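FOR IMMEDIATE RELEASE
10 February 2023

Provosville Home Furnishing Library Opens Its Doors to Borrowers

PROVOSVILLE – Neighbors who need a dresser for a semester, a crib for a visiting grandchild or a dining table for one very big party can now borrow one the same way they would borrow a book. The Provosville Home Furnishing Library opens this month in the old Hoarau dry goods building, with 212 pieces ready to go home with their first borrowers!

The idea started with Areti Sarantis, who spent years helping families move in and out of the apartments along Irel Street and kept seeing good furniture left at the curb.

"I carried the same kind of bookcase down the same kind of stairs over and over," said Sarantis, the library's director. "Somebody two blocks away was always looking for exactly that bookcase. We wanted one place where the two could meet, and now we have it, with a loading dock and everything."

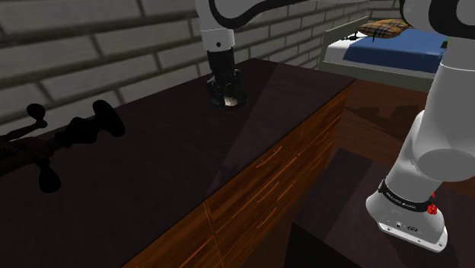

Dark top, orange-brown drawer fronts.

Members pay 20 dollars a year and may keep up to four pieces at a time. Loans run for six months and can be renewed as long as no one is waiting. Delivery inside the town limits is included for anything too large for a car, and the library lends moving blankets, straps and a hand truck (a very popular item already) to people who would like to do their own hauling.

Dressers make up the biggest group in the collection, with 41 on the floor. Each has been checked for loose joints, sticking drawers and wobbly feet by Stelios Kokkinos, a retired cabinetmaker who runs the repair bench at the back of the building. He will teach an evening class on drawer repair later in February, and members are welcome to bring a drawer of their own to work on.

"A drawer that sticks usually wants a little wax and some patience," Kokkinos said. "I'd love to see people fix one and then go home and fix the rest." 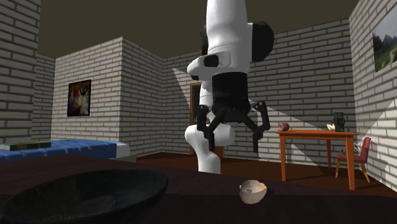
Provosville Home Furnishing Library News, No. 21

The building itself has had a busy winter. New lights went up on the main floor, the freight elevator passed its inspection, and the front windows, painted over decades ago, let in daylight again. Cremilda Bezerra planned the layout so that pieces are grouped by room, which makes it easy to wander from bedrooms to kitchens to home offices and get ideas along the way.

There is a shelf for small decorative things too. Bowls, candlesticks, bookends and paperweights can be borrowed on the same card and don't count toward the four-piece limit.
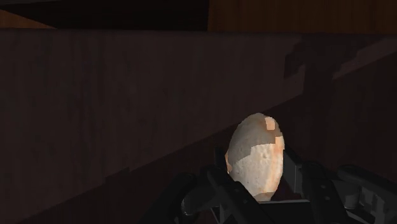
Egg-shaped, in chalky white and grey with touches of orange.

Support for the opening came from Starnetti, the local lumber yard, which gave the wood for the repair bench and the storage racks upstairs.

Donations of clean, sturdy furniture are accepted at the loading dock during open hours. Mattresses and upholstered pieces can't be taken at this time. Anyone unsure about a piece is encouraged to call first and ask for Athina Zacharopoulos, who handles donations and press inquiries at the library's front desk.

###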